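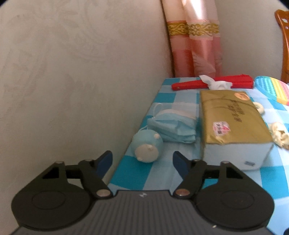 Robots that tidy the house are getting closer, and a small team at Taver thinks the humble table is the place to start. The group began a new round of work in January on clearing up everyday clutter: tissues, face masks, toys, all the stuff that piles up by dinnertime.

"People ask me about folding laundry, and I say let's clear a table first!" said Raluca Sandu, who leads the project. Soft things are still the hard part, she said. A mask never lies the same way twice, and its ear loops love to snag.

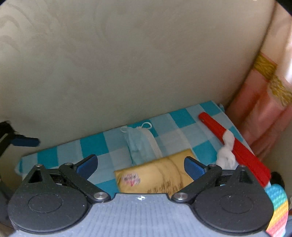

A face mask and a creased paper packet on a checkered cloth.

The team's goal is to clear a table in 14 minutes. That's slow next to any ten-year-old, but Shinji Kamata, who runs the tests, is thrilled with how far things have come. Shop shelves are next on his list, with a trial planned at Comwood, a housewares store that has offered 30 feet of shelving to practice on.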